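The Karppinen Food Diary, spiral bound
Updated November, by Lena Baran

Item 747. $19, tax included.

The Karppinen is a paper food diary for people who have been asked to keep a record of what they eat, or who want to see it written down for themselves. It has no calorie tables and no target weights. You write what you ate, when you ate it and how hungry you were beforehand, and you take it with you to your next appointment.

Orvokki Salminen drew up the first version when she was working as a dietitian in Pallville. Her clients were bringing in notes on the backs of receipts and she could not read half of them. The current edition keeps her layout, with a wider column for snacks.

What's inside

There are 70 daily pages, so ten weeks if you fill in every day. Each page has a line for the date, six unlabelled meal spaces and a box at the bottom for anything else: sleep, medication, a long shift, a birthday dinner. The meal spaces used to say Breakfast, Lunch and so on. We took the words out after night workers told us their first meal was at 4 pm and they didn't know where to put it.

A fold-out at the back covers household measures in millilitres and cups. There is also a hunger scale from zero to ten, printed inside the front cover where you can find it again.

The paper is uncoated and takes pencil, ballpoint and most gel pens. Fountain pens will show through a little. The cover is wipeable on the outside only – the inside will stain if it meets soup.

Size and binding

It is A5 and the spiral lets it lie flat on the bench or fold back on itself. The wire is on the left. A top-bound version for left-handed writers can be ordered at the same price, but allow an extra fortnight.

Using it with a clinic

Most people photocopy the week and leave the copy with their dietitian. The pages are also perforated, and the perforation is set in far enough that a torn-out page still fits a standard two-hole folder. The diary does not replace advice from a doctor or dietitian. If writing down food makes you anxious, or you have had an eating disorder, please speak to someone before you start one.

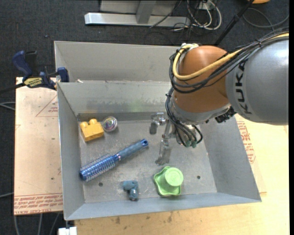 Clinics ordering a full carton can have their own name and phone number printed on the back cover at no charge. Send the wording with your order and we will email a proof. Printed covers can't be returned. Plain copies can, if they are unmarked.

Postage is worked out at checkout. Refill pages are not sold separately, as the spiral can't be opened at home.

Comments (3)

Henk Hendriks
On my second one. The snack column is much better now, I used to run over into dinner. Would still like a ribbon or some way to mark the page.

Tiina Koskela
Does the left-handed one have the fold-out as well?

Lena Baran
Yes Tiina, same contents, only the binding moves.

Contact Zundinbridge Paper Goods, Jisilstead | © Zundinbridge | Back to top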